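Section 4: Setting Up a Donation Drive

Prulex Giving for Schools, Administrator Guide
Last revised Wednesday, October 10, 2018

This section covers creating a drive, adding a goal, entering cash and checks by hand, and closing the drive. You need an administrator login. If you only have a class parent login, you can view a drive but you cannot create or close one.

Before you begin

Have the following ready:
- The name of the drive as families will see it (up to 102 characters)
- The goal amount
- The fund the money goes into
- Start and end dates

The fund has to exist already. If the Fund list is empty, go back to Section 3 and add one.

4.1 Create the drive

1. Log in and select Drives from the left menu.
2. Select New Drive.
3. Type the name. Families see this name on the donation page, on receipts, and on bank statements. Bank statements show only the first part, so put the school name first.
4. Choose a fund from the Fund list.
5. Enter the start and end dates. The drive opens at midnight on the start date and closes at midnight after the end date, school time.
6. Select Save as Draft.

CAUTION: The fund cannot be changed once the first donation has been recorded. Check it twice before you publish.

4.2 Set the goal

1. Open the draft and select the Goal tab.
2. Enter the goal in whole dollars, without a comma. If your goal is $2,241, type 2241.
3. To show the progress bar on the public page, set Show Progress to On. The bar updates every hour.
4. To count matching gifts toward the goal, check Include Matches. Matches are added when the employer's payment arrives. A pledge does not move the bar.
5. Select Save.

Note: You can raise or lower the goal while the drive is open. Donors who have already given do not get a message about the change.

4.3 Add the people who can enter donations

Every drive needs at least 2 people with the Recorder role. One enters the money and the other confirms it.

1. Select the People tab.
2. Type a name or e-mail address and select Invite.
3. Choose Recorder from the Role list.
4. Repeat for the second person.

The People tab in the practice account looks like this:

Eimear Mac Mathúna, Administrator
Rawan Saab, Recorder
Jörg Wiegand, Recorder
Anjani Menon, Viewer

An invitation stays good for a week. If it expires, select Resend next to the name. Do not create a second invitation for the same person, or the system will list them twice and neither entry will be able to confirm.

4.4 Enter cash and checks

Online gifts are recorded automatically. Cash and checks are entered in batches.

1. Count the money before you sign in. The entry screen times out.
2. Select Batches, then New Batch.
3. Type the total in the Batch Total box.
4. Enter each gift on its own line with the donor's name, the amount, and Cash or Check. For checks, add the check number.
5. If a donor does not want to be named, choose Anonymous. Leave the name box blank.
6. When the Difference line reads 0.00, select Send to Confirm.
7. The second Recorder opens the batch, compares it with the deposit slip, and selects Confirm.

A batch holds up to 328 lines. Start a new one if you have more than that.

CAUTION: A confirmed batch cannot be edited. To fix a mistake, enter a correction batch with a negative amount and write the original batch number in the Notes box.

Note: Coin jars and bake sale money may be entered as a single line. Use the name of the event as the donor and turn off Send Receipt.

4.5 Publish

1. Open the draft and select Preview.
2. Read the page on a phone as well as a computer. Long drive names wrap differently on a small screen.
3. Select Publish, then Yes.
4. Copy the web address from the green box and put it in your newsletter or on the school website.

Schools using the Momura calendar add-on will also see the drive on the family calendar by the next morning.

4.6 Close the drive

1. Confirm or delete all open batches. A drive with an open batch will not close.
2. Select Close Drive.
3. Download the Summary and the Donor List. Keep both with the school's records for the year.
4. Select Send Thank-You to mail the standard letter to every named donor. To change the wording, see Section 6.

Drives that end in June should be closed before the yearly rollover. After the rollover they appear under Past Years and the thank-you letter has to be sent from there.
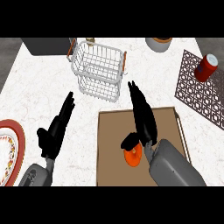
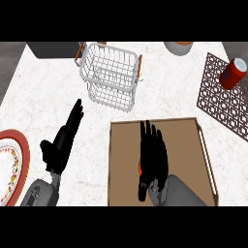 Figures 4-1 and 4-2. White marble countertop with a dark gray block at upper left.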